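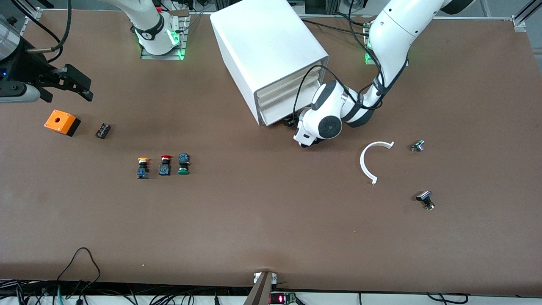
Fig. 1. The two-arm bench with push buttons, knob switch and drawer unit laid out on the table.

Unit 6: Setting up and looking after the two-arm bench
Course notes, revised Jun 26, 2025
Stefaniia Sydorenko, Tatby workshop

These notes go with the practical session on the two-arm bench. Read them before you come in. The Jinholm manual covers the arms themselves and is kept on the shelf by the door. What follows covers the bench as a whole, meaning the table, the arm mounts, the grippers, the cables and the parts we use for handling exercises.

1. Names used in these notes

Left and right always mean the robot's left and right. If you stand on the working side of the table, facing the arms, the right arm is on your left. In Fig. 1 the arm with its gripper in the upper left corner is the right arm, and the one reaching down beside the white drawers is the left arm. The controller uses the same names. Most of the wrong-arm moves we had in March came from students reading the labels from their own side, so say the full name aloud to your partner before you press anything.

The mount is the plate and the joint that rises from it. The wrist is the last section before the gripper. The lead set is everything that runs along the outside of the arm.

2. Before power

Isolate the bench at the wall and hang your tag on the switch. Then check the following in order.

Mounting plates. Try each plate by hand. There should be no movement at all. If there is, stop and fetch a member of staff. Do not tighten the plate bolts yourself, as the arm will need to be calibrated again afterwards.

Table edge. The dark metal bracket clamped over the front edge must be square to the table. Push it sideways with your thumb. If it shifts, undo it fully, wipe the edge and clamp it again.

Leads. Follow each lead with your fingers from the wrist back to the mount. You are feeling for flat spots, nicks and sharp bends. The leads need slack at the wrist so that the last joint can turn both ways, but a loop should not be big enough to catch on a part. Look at the left arm in Fig. 1, where a black cable lies across the lower corner of the drawer unit. When you find a lead resting on something like this, work out which way the arm will go next and whether the lead will be dragged or pinched.

Table cables. Cables on the table top belong near the front edge and should drop over it without being pulled tight. Connectors below the edge are pushed home by hand, never with pliers.

3. Power up

Take your tag off, check that your partner is standing clear and switch on. Wait for the green lights at both mounts. On this bench, green means the arm has power and has reported no fault. It does not mean the arm is safe to reach under. If one side stays unlit, switch off, wait 5 minutes and try once more. If it fails a second time, write it in the log and leave the bench off.

Home the right arm first and then the left. Clear the middle of the table before homing, because the left arm swings low on its way back.

4. Gripper check

The grippers are parallel, so both fingers move by the same amount. Open and close each one five times with nothing in it. Listen for grinding. Look at the faces of the fingers for dirt and wipe them with a dry cloth. Solvent softens the pads and must not be used.

Next, close the gripper on the test block and pull gently. The block should not slide. The grip setting for the block is 76 on the Horobets panel. If someone has changed it, put it back and make a note.

5. Laying out the parts

The push buttons go in one straight row with a gap between them wide enough for an open gripper. Keep the yellow-orange one at the left end of the row, as seen from the working side, with the red one in the middle. The exercise program expects them in that order.

The knob switch is laid on its side for the pick exercise. Its threaded body is what the gripper should close on. Gripping the lever cap loosens it over time and we have had to replace several.

The drawer unit stands at the back between the arms, turned so that the drawer fronts face the left arm's side of the table. Start with all three drawers shut. Make sure nothing small has been left by its lower corner, where the left gripper comes down.

Small components should be kept away from the table edge and from the cables.

6. Routine care

After each session: park both arms, wipe the table top, return the parts to the tray and fill in the log.

Every 235 running hours: staff change the finger pads and check the wrist screws. The hour count is on the second page of the Vundance screen. Copy it into the log each time, even if it has hardly changed.

7. Work to hand in

Write one page on the condition of the bench as you found it. List each lead you followed and what you felt. Sketch the layout from the working side and mark the two arms with their correct names. Hand it in with a copy of your log entry at the start of Unit 7.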